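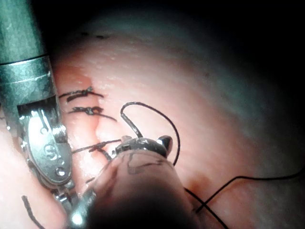 **What is one example in this set?**
One example is a single stitch, from picking up the needle to trimming the tails, with the arm motions saved alongside the video.

## Curkesance suturing set

Welcome, and thank you for reading the card before the download! We gathered 1,104 examples at the Seranness bench, with 12 operators taking turns at the console, and every one of them was patient with us.
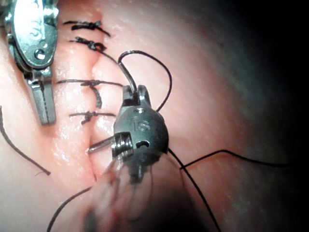
Missed grabs and dropped needles stay in – please don't filter them out before a first training run, as our own model (Istura) learned a good deal from them. They carry the label `retry`.

Labels were typed in by hand and then read over by Shagufta Lodhi, who sent 17 back for another look.
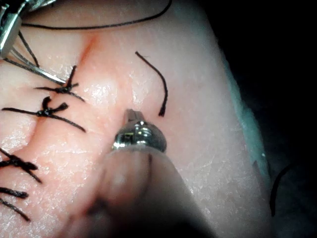 Five operators are left-handed, so check the `hand` field when you make your splits. The loader lives in `sayegh/`, and it's a bit slow the first time you run it (go get a coffee). Questions and corrections are very welcome in the issue tracker.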